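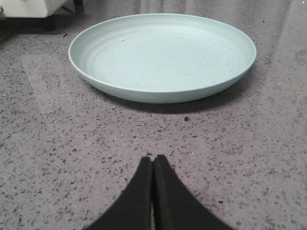

Chapter 6
Picking Things Up, and Other Optimistic Plans

A student robot team spends its first semester learning to drive and its second learning that driving was the easy part. The machine that crossed the gym in a straight line last term now has to close its fingers on an object and lift it, and the object has not been to any of the meetings. Take a shallow plate on a terrazzo floor. To a person it's barely a task. To a gripper it is a wide, low thing with a thin raised lip, lying on a shiny surface full of dark chips, any of which a badly tuned vision program may report as something worth grabbing. There is a small dark pebble in front of the near rim that might well get reported too, and on that one point the program would be correct. Most of this chapter concerns what has to go right between closed fingertips a short stretch away and a plate held in the air.

The chapter follows a club project called Stemach, which set out to clear dishes. The original proposal, dated 11/06/2024, promised a robot that would "tidy a room." By April the goal had been rewritten as "lift one plate," and the project improved a great deal as a result. We will return to the proposal in Section 6.5, where you will be asked to rewrite it yourself and to be kinder than its authors' classmates were.

6.1 What You Should Already Know

You should be able to command each joint of your arm to a given angle and read back where it ended up. These are two different numbers. If Chapter 5 left you believing they are the same, go back and do the backlash exercise again, this time with the arm switched on.

You should also have a working camera at the wrist and a saved calibration file. "Saved" means saved somewhere other than the laptop of the one member who has band practice.

6.2 The Trouble with Flat Things

Beginners' grippers are usually tested on blocks. Blocks are wonderful. They have parallel sides, they stand up, and they wait. The Stemach team lifted a foam block 40 times in a row and declared the gripper finished, which explains the tone of the next several pages of their logbook.

A plate offers almost nothing to squeeze. Two fingers can't reach across it unless they open very wide, so they have to take it by the rim, one finger inside and one outside. The outside finger needs room between the rim and the floor, and there is seldom much. Come in too high and the fingers close on air. Come in too low and the outer tip meets the floor, the arm keeps pushing, and the motor makes a sound you will learn to recognize from the hallway.

Approach angle matters as much as height. A finger that arrives straight on tends to shove the plate along a polished floor, and the robot can chase it for quite a while in this manner. The team's logbook records one chase that ended at a wall. It is listed under "partial successes."

6.3 Seeing the Rim

From a low camera a round plate appears as an ellipse, and the near edge and far edge can look quite different. One catches the light. The other may sit above its own shadow. A program that looks only for bright edges will find the first, miss the second, and place the center of the plate somewhere interesting.

Glossy floors add a further difficulty. Reflections are bright, they have edges, and they move when the camera moves. The usual beginner's cure is to raise the brightness threshold until the reflections disappear, at which point the plate generally goes with them. A better cure is to compare two views taken from slightly different wrist positions. The rim will shift in the way your geometry predicts, and a reflection usually won't.

The team collected 994 camera frames for this purpose and labeled 200 by hand before morale gave out. Those 200 frames are the basis of Lab 6A. You will label a further set of your own, and you may find your sympathy for the team growing as you go.

6.4 Words for This Chapter

Approach vector: the direction the gripper travels on its way to the object.

Pre-grasp pose: where the gripper stops to reconsider before committing.

Compliance: the ability of a finger to give a little when it touches something. Also, informally, what the arm lacks at the worst moment.

Slip: movement of the object within the grasp. Often followed by a noise.

Before starting Lab 6A, check that your fingers close evenly and that the tips meet. Run the open and close cycle with nothing between them, write down both end positions, and keep the page. You will need those two numbers in Section 6.5, and so will your lab partner, who did not write them down.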